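From my end of the table

Hello again, and thank you for all the replies about the last issue. I asked how you keep cool when you work from home and got 24 emails, which is more than I've ever had about anything (the one on parking came close). So I've scrapped what I was going to write about seed swaps and I'm doing heat instead.

My own flat is on the top floor in Prunlow, under a flat roof, and by mid-afternoon in a warm spell it's like sitting in a bread bin. I tried moving to the bedroom. I tried the stairwell, until the man from number 5 asked if I'd been locked out. What has made the most difference is dull stuff: curtains shut before breakfast, windows open late at night, and a fan on the table pointing at me and not at my paperwork.
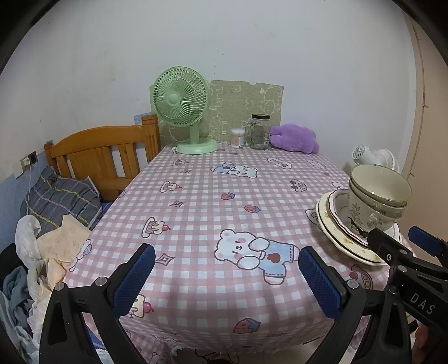

Light green fan, gingham cloth: summer office sorted.

A few of you asked whether a little fan is worth having at all. I think so, as long as you don't expect it to cool the room. It moves air over you and that's the lot. Nesrin Gökçe wrote in to say she puts hers by the open window in the evening, facing out, to push the warm air into the street, and then turns it round at bedtime. I've been doing the same all week and I'm sleeping better, though I've also stopped having coffee after lunch, so who knows!

Do give the grille a clean before you get going for the year. I left mine from February onwards with a winter's worth of fluff on it and the first blast went straight into my tea. Unplug it, go round with a soft brush, wipe with a barely damp cloth, let it dry. Cotton buds are good for the fiddly bits between the ribs.

And drink more than you think you need. Hậu Võ swears by cold barley tea kept in a big jar in the fridge. I made a batch on his instructions and left it brewing far too long, and it tasted like toast, but my sister loved it and took the rest home. 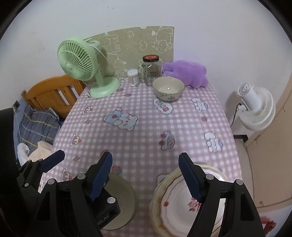 Cool places to sit for nothing

If your place is hopeless, go out. The reading room at Kolutholm library is lovely and shady and they don't mind how long you stay. The 112 bus stops right outside. The Ghoneim café does a pot of mint tea that will last you a whole morning if you sip, and the back tables get no sun at all. I'd steer clear of the Bosum arcade after midday, it has a glass roof and no blinds.

If you know of anywhere else, send it to me by 31/05/2022 and I'll put a list in the next issue. Dogs welcome or not is useful to know, and so is whether there's a loo. Seed swaps will be back next time, I promise, and yes, I do still have everybody's envelopes.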